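Marble-pattern table top: soap film and dull patches
Forum > Surfaces and Finishes

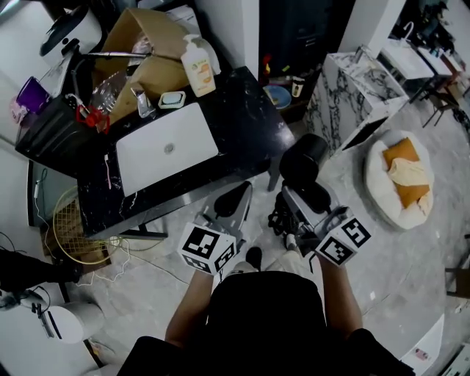 ecabrera74
Need a cleaning routine for a black marble-patterned top with white veining. It does double duty as a desk and general dumping ground. Dull patches show under side light, worst at the back. The pump bottle and the soap dish both live there, behind the laptop, so I suspect residue. I bought it used from Prurkard with no paperwork, so I can't say if it's stone or a printed surface. Current method is a damp microfiber cloth, weekly.
Édgar Cabrera

stirnham_w
Identify the material first. Look at the underside and any raw edge. If the veining stops at the surface, it's printed. No vinegar until you know, as acid etches real marble.

Lavoie133
Disagree on the order. Bar soap leaves film on either one. Use a pH-neutral cleaner, rinse with plain water, dry with a second cloth. If the patch goes, it was film and the material doesn't matter.

stirnham_w
It matters if he moves on to polish. Stone polish on a printed top smears.

Lavoie133
He didn't ask about polish.

Wubit Feyisa
Put the bar in a dish with a raised tray, or move it to the sink. I'd also get the cardboard box off there. Cardboard holds grit and drags it across the finish. Mine was scratched by October from exactly that.

ecabrera74
Checked the underside. Uniform gray, no veining. Trying the neutral cleaner tonight, box goes on the floor.

stirnham_w
Printed, then. Skip the polish.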